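Durkero cell notebook, March, second bench

Started 7:40. Dehua's message overnight said the right hand was "fixed" after the calibration update. I've written "fixed" in this book about that hand before, so I'm keeping the quotation marks until I see it do something useful.

What was changed, as far as I can piece it together from the log: new zero offsets for the right wrist and thumb, finger closing speed turned down, and the collision shapes for both hands swapped for the simpler set from Zeng. The last one isn't in Dehua's message. I found it when the file sizes didn't match. Please, everybody, if you swap the collision set, write it down. It changes every contact number we've got.

Left hand first, as a control. Loaded its old offsets, ran the open and close cycle, watched the joint readouts. All fingers came back to zero inside tolerance. No complaints. We haven't touched the left since Qianru redid the thumb limits and it shows.

Right hand, same cycle. Thumb came back off by 2 degrees. Ran it again, same 2 degrees, same direction. A repeatable error is a better class of error, but I don't see how a new offset was signed off with that still in it. Checked the offset file by eye and the thumb value has the wrong sign. Flipped it, reloaded, ran 20 cycles. Back to zero on all of them.

So the update was fine and the typing wasn't. Barry will say this is what the checksum is for. The checksum passed. It only tells you the file arrived the way it was typed.

10:15. Moved on to the table scene, which is where the original fault was reported (right hand drifting toward the tray on approach). I don't love testing on this one. There's a lot of stuff on the table, and when something goes wrong you can spend an hour deciding which object did it. But the report was written against it, so that's what gets run.

Paused the run with both hands over the table to compare the pose readout with the render. The right hand takes up so much of the view that I can't judge fingertip clearance on that side by looking. What's behind it is only partly in sight, including the orange under the wrist. Going by the contact log for that side and ignoring my eyes. 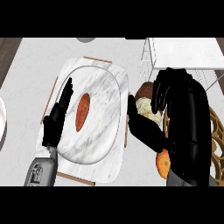

Approach test, right hand

Eleven approaches toward the tray, all from the same start pose. With the corrected thumb sign the drift is gone on 9 of the 11. The other two wandered the same way as the original report, though less. I'm not calling that solved. Two out of 11 is plenty to wreck a long run, and it'll happen while we're all at lunch.

Jinfeng reckons it's the simplified collision shapes: the thumb is a fatter block in the Zeng set, so the planner thinks it's about to clip the tray and nudges the wrist sideways. Plausible. I'd like it more if it explained the nine good ones. The start pose is identical and so is the tray position, so a shape problem ought to show up every time or never. Unless the planner seed isn't fixed. Checked. It isn't fixed. Who unfixed it?

1:30. Fixed the seed, put the old collision set back, kept the new thumb value. Clean on all approaches so far, but with a fixed seed that tells me very little, as I'm more or less running the same one over and over. Need to step through a list of seeds with each collision set and compare properly. Sihan has a script from the Damine job that does this, if it still runs on the current build.

Left to do:

Step through seeds, old shapes, then Zeng shapes. Same seeds for both.

Correct the sign in the master copy. I've only changed the local one.

Put the finger closing speed back to its old value for the comparison. One change at a time, please.

Ask Stotidside whether their thumb limits come from the drawing or from measurement. The numbers look suspiciously round to me.

Dehua to leave the cell alone until the comparison is finished. No offence meant. I'll leave it alone too, apart from the script.

Status on the board changed from "fixed" to "under test".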